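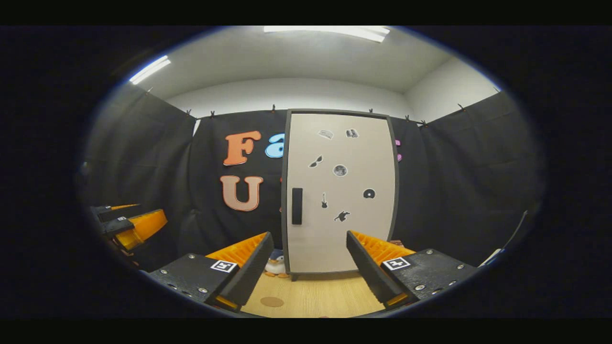 I compared two sets of soft fingers for my hand-held gripper, and the question was simple: which one is better for pulling a door handle? The old set is from Monti and the new set is from Rukari. Both have the same ribbed shape, so I expected a small difference. For the test I use a freestanding door with a dark gray frame, and its handle is a black vertical rectangle on the left side, which means that both fingers must come from the front and close on it from the sides. With the orange fingers, which are the Rukari ones, I can keep the handle between the two tips and still see most of it through the fisheye lens. This was my first complaint about the Monti set, where the pads are wider and hide the handle in the last moment before contact.

I made 50 pulls with each set, on the same door and with the same speed of hand, as much as a human hand can have the same speed. The Monti fingers slipped 3 times. The Rukari fingers slipped 2 times. I know this is not a real difference, and I will not pretend that it is. What I felt in the wrist was more interesting. The softer ribs bend around the edge of the handle, so I don't need to squeeze so hard, and after a long session my hand is less tired.

The second thing I wanted to check was the markers. Each finger has one square tag on top, and my software, Tadance, reads from the two tags how far the gripper is open. If the tag is tilted too much, Tadance loses it for some frames and the opening value jumps. I had this problem since June and I blamed the software. It was the plate. On my old plate the screws were a little loose — a quarter turn was enough to fix it. 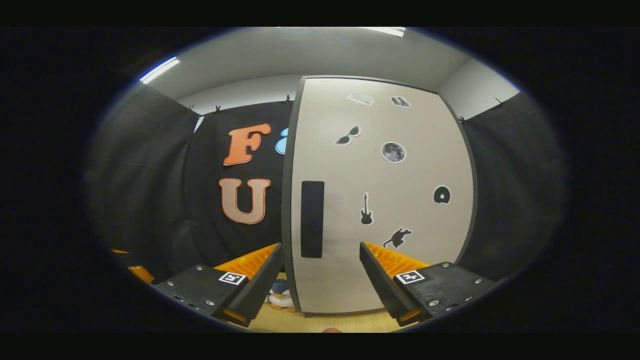 Posted by the author of this blog
Robotics hobbyist, Dernholm
Jan 8, 2025

After tightening, I recorded 575 frames with slow opening and closing, and Tadance found both tags in all of them. I should repeat it with faster movement, when motion blur becomes a problem.

For now I keep the Rukari fingers on. The Monti set goes back in the drawer, but I will take it out again for flat objects, where the wide pads were clearly better. Next I want to try the same door with a lower camera position.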